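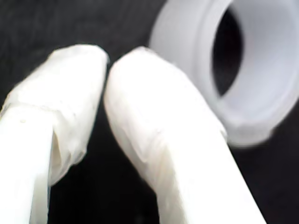 Wrapping rounded ends: creases and lifting edges
Kekden Community Help, Household Repairs
Sep 22, 2022

Mireille Pichon
I would appreciate guidance on covering rounded tips with white cloth tape. The material gathers into creases on one side, and the lower edge becomes uneven. I have applied 3 layers. Would thin cloth be preferable?

Ebere Akpan
Creasing is to be expected when a flat strip is taken over a curve. Please use narrower strips and apply 2 layers at most. Begin below the tip, overlap each turn by half, and finish on the straight part. Small cuts in the edge allow the strip to lie flat over the top. Clean the surface beforehand and press the final edge down firmly. Thin cloth is acceptable but must be fastened separately.

Benoît Hervieu
Members may also wish to consult thread 317, which concerns chair legs. I used ordinary tape in January and it remains in place, with some wrinkles.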